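Most of the marks on a white counter come from things left standing on it. A can set down with a damp bottom leaves a ring, and on a matte surface the ring holds on longer than it does on a glossy one. I wipe the base of every can and jar before it goes down, and again before it goes back in the cabinet.

**Fresh rings.** Warm water, a drop of dish soap, a soft cloth. Dry it right away with a second cloth. Air drying leaves a film.

**Old rings.** Mix baking soda and water to a paste, spread it over the mark and leave it 6 minutes. Rub lightly in circles and rinse twice. Don't use the green side of the sponge. It leaves shiny patches on a matte finish and those stay.

**Tea and coffee.** Same paste, but leave it 40 minutes under a damp cloth. Test a corner first if the counter is stone.

White countertop, wood floor next to it: 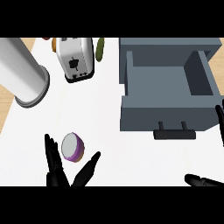
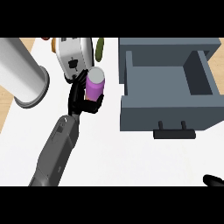
**Rust.** Steel cans are the worst for this, and so is shaving cream if you keep it by the sink. Lemon juice and salt will lift rust from most plastic-type counters. Keep lemon off marble completely. Madhu Rawat wrote in to say she glues a circle of thin cork under any can that stays out, and I have done the same with four of mine.

**The floor below.** Water that runs off the counter ends up on the boards, and it dulls the finish along that line first. Fold a towel along the edge before you start rinsing. Wring the cloth out hard. If the boards have already gone cloudy, let them dry for a full day before you put any polish on.

Cloths go in a hot wash, no fabric softener.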